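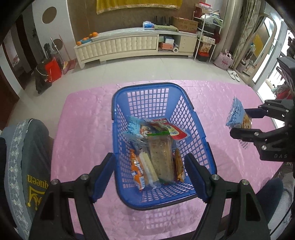 *Fig. 1. Mixed snacks in an open-grid basket.*

# Keeping House in Small Rooms – Unit 4: The Snack Basket

Clenside Evening Classes, February term
Notes by Annag Rankin, with additions from Thenmozhi Fernandes

Welcome back, everyone, and thank you for all the drawer photographs after Unit 3. I enjoyed them more than I can say, and I've written a little something on each one, which you can pick up from the folder by the door. This time we leave the drawers alone and turn to a much smaller thing, the basket of packets that so many of us keep in the living room or on the end of the kitchen counter, and which gets added to every time somebody comes home from the store.

## Why start with something so small

When I taught this course the first time I put the snack basket near the end, as a sort of treat, and I was wrong to do it. There were 23 people in that group and a good many of them told me afterward that it was the first job they had managed to finish in one go. You can do the whole thing in 10 minutes, sitting down, with the television on if you like. Everything you learn from it will come up again when we get to the pantry shelf in Unit 6.

Have a look at the basket in Fig. 1. The sides are open squares, so a certain amount can be seen without lifting anything, but the brown and yellow bag is still partly hidden by the side of the basket. The clear bag of crackers has landed in the middle, with the wafer sticks close by. Crackers and wafers are what I worry about in a pile like this – they break easily, and then you find crumbs at the bottom of the bag and wonder who sat on it.

## Taking everything out

Please do take out every packet, even if you're sure you know what is in there. I have been sure myself, many times, and found a packet of sesame brittle from the previous summer.

1. Clear a soft, flat place. A folded blanket or a padded cover is kinder to crackers than bare tile, and the packets don't skate away from you.
2. Lift the packets out one at a time. Tipping the basket over is quicker, I grant you, but it's hard on anything thin.
3. Set the empty basket to one side, where you can still reach it, and wipe it out with a barely damp cloth. Grid baskets collect dust in the corners of the squares, and an old soft toothbrush is the best thing I've found for it. Let it dry completely.
4. Spread the packets so that you can see each one. They don't need to be in rows. In the spread shown at the end of this step, the long package of soda crackers lies flat and the big red bag is standing up, and that's a perfectly good way to begin. Notice too how much easier it is to find the smaller things, such as the thin green stick packet next to the round pastry.
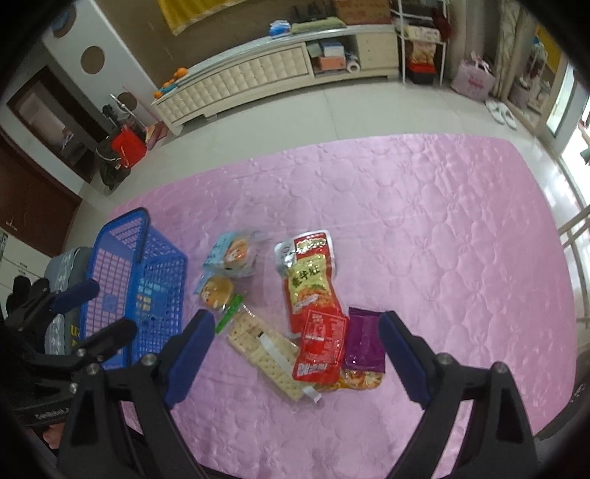 ## Sorting what you have

Thenmozhi likes to sort by who eats what, and I like to sort by how easily a thing gets crushed. We have argued about it pleasantly for years, and you're welcome to choose either. For the written exercise, though, please use mine, so that we can compare notes in class:

- **Fragile:** crackers, wafers, anything long and thin
- **Soft:** pastries, little cakes, filled buns
- **Sturdy:** dried meats, hard candy, nuts
- **Already open:** clip these shut and keep them apart

Check the dates as you go. Some packets carry them on the back seam, some on the end, and on dark wrappers you may need to tilt the thing toward the lamp. Anything with only a week or so left goes on top when you repack.

## Putting it back

Sturdy packets go in first, lying down. Tall bags stand along the back like books. The fragile ones go in last, and soft pastries are best tucked into a corner where nothing can lean on them. If the basket has a handle, lift it once and give it a small swing. Packets that slide about want a neighbor on each side.

*Note from Thenmozhi:* if there are children at home, let them do the refilling. My nephew always puts the big bags in front and I have stopped moving them.

## For next time

Do one basket, box or tin at home and write half a page on what you moved and why. Bring the container itself if it's easy to carry. We'll be in the upstairs room again, and the kettle will be on from 7 p.m.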